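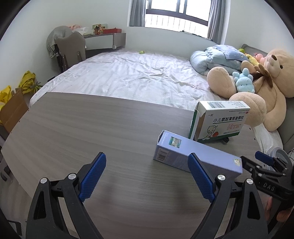 One reviewer of the earlier draft objected that a hand-held gripper moved by a person tells us little about the gripper, as the operator will correct for a poor pad or a loose linkage without noticing. The same reviewer asked whether the difference we report between pads would survive if operators were told to close the jaws at a fixed speed. We take both points up here and in Section 4.4.

4.3 Contact with flat-lying cartons

The Rerby trials compare two finger pads, the Toltov smooth pad and the Dekport textured pad, on light household packaging. All 400 attempts were made with hand-held grippers in furnished rooms, and the target was either upright or lying flat at the start. Of these, 173 began with the target lying flat. We treat the flat cases separately because the approach is different: the jaws cannot close on the wide faces without lifting one edge first, so the operator must either grip across the narrow dimension or use one pad to hold the box in place while the other comes around.

Figure 6. Hand-held gripper with textured pads, jaws open, one pad against the end of a flat-lying medicine box. An upright carton with its top flap open stands behind it.

Figure 6 shows a one-sided contact of the kind we coded as "first pad only". The right pad bears on the far end of the box and the left jaw is away from it. We coded contact state from single stills of this type, taken from the camera mounted on the tool. A still gives the position of each pad relative to the box but gives no measure of force, and we make no claim about force from these images. Where the pad hid the contact line, the still was coded as unclear and left out of the comparison. This happened in 12 of the flat cases.

With the smooth pad, first-pad contact was often followed by the box turning about the contact point before the second pad arrived. The textured pad reduced this turning on coated cartons. On uncoated board we found no difference that we would want to defend. The effect also depended on where the first pad landed. Contact near the middle of an end face was stable with either pad, while contact near a corner turned the box with both.

The reviewer's concern about operator correction applies most strongly to this result. An operator who sees the box begin to turn will slow down or shift the wrist, and both actions hide the pad effect. We therefore repeated the flat cases with a fixed approach. The tool started 300 mm from the target, the operator was asked to close at the pace of a metronome, and wrist corrections after first contact ended the attempt. Under this rule the gap between pads grew on coated cartons and stayed absent on uncoated ones. The main trials probably understate the benefit of texture – at least for the coated material.

Two limits remain. The Karppinen linkage used in the repeat trials has slightly more play at the lower pivots than the one used in the main trials, and we did not correct for it. We also kept the tabletop fixed within each room but not between rooms, so table friction is mixed with room in the analysis. A model with room as a random effect gave the same ordering of pads.

Clutter was left as found. Neighboring cartons sometimes blocked the wider jaw opening, and operators then came in at a steeper angle – a choice we logged but did not restrict. The effect of approach angle is reported in Section 4.5.

Projects > Rerby > Gripper comparison > Section 4.3
Last updated: December
Contact: Rerby project office | Copyright Rerby project | Back to top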